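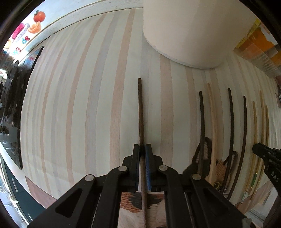
Blue finger pads on a hand-held gripper, closed on a brown chopstick.

Bamoneo finger pads, set of 2 – please read before you order

Pads from the March batch have a fault. The glue behind the pad becomes soft after many closings, and the pad slides down on the finger. A thin round object then turns in the grip or falls out. Huệ Hà found it in our test shop in Hirberg, after 2,000 closings on the same finger. One pad came off fully and the bare finger tip scratched her hand. It was a small scratch, but we stopped the sale on the same day.
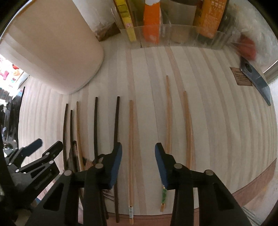 If your bag has the number 69 on the label, please do not use these pads, also not for light objects. Send them back to us and we replace them free of charge. The new pads have a different glue and need 12 hours to dry before the first use. Keep your fingers away from the linkages when you press the pad on – the arms can close suddenly.

Questions about the exchange go to Yannick Barbier, service desk.

Shares: 2 | Comments: 12
© Bamoneo, Hirberg | Contact | Back to top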